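Govdale library tables stay put after 2,180 sign petition

Govdale's reading room will keep its long tables after all. The council had wanted them out by March to make way for a row of single desks, but dropped the plan last night after a petition with 2,180 names landed on its doorstep.

Big turnout for the meeting. Doors opened at 6.30pm, standing room only by seven, and the heating packed up halfway through. Most who spoke were against the change. A few weren't - one regular said the long tables are noisy and you end up with someone else's elbow in your notes. 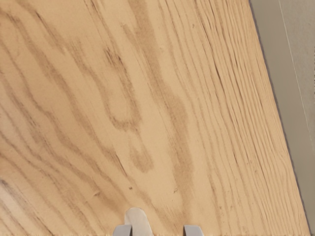

Wood grain on a pale tabletop.

The desks were to come from Rangel, the office supplier out on the Prudus road, at a cost of £39,000. That order has now been cancelled. No fee to pay, says the council, as nothing had been signed.

Instead there will be a smaller job. Tables to be sanded and oiled in two batches so the room can stay open thoughout. New lamps too, and sockets along the window wall, which is what most people seem to have wanted in the first place. Laptop users currently share one double socket by the photocopier. Work is expected to take about five weeks, start date to be confirmed.

Opening hours won't change while it goes on, though the local history shelves will be roped off for part of the time. Anyone needing parish maps or the old rate books should ring ahead and staff will fetch them to the front desk. 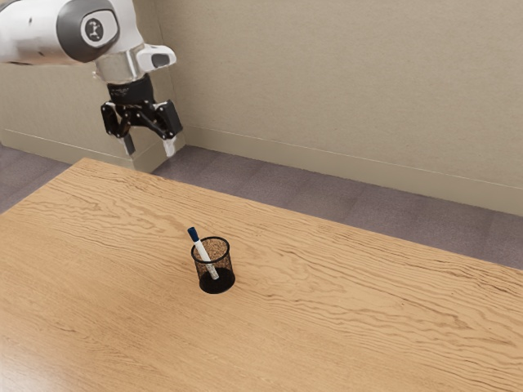 A light wooden table.

The row goes back to last autumn, when a notice went up by the lifts saying the room would be "refreshed". It gave no details. Regulars only found out about the desks when a drawing was pinned up in Cistine, the café on the ground floor, showing 38 single places.

Campaigners say they're pleased but want the promise in writing. They've also asked for the clock over the door to be mended, stopped for two years now. The council said it would look in to it.

Comments on the lamps can be left at the front desk until the end of the month. Forms are there now, or use the website. The reading room is open from 9am as usual.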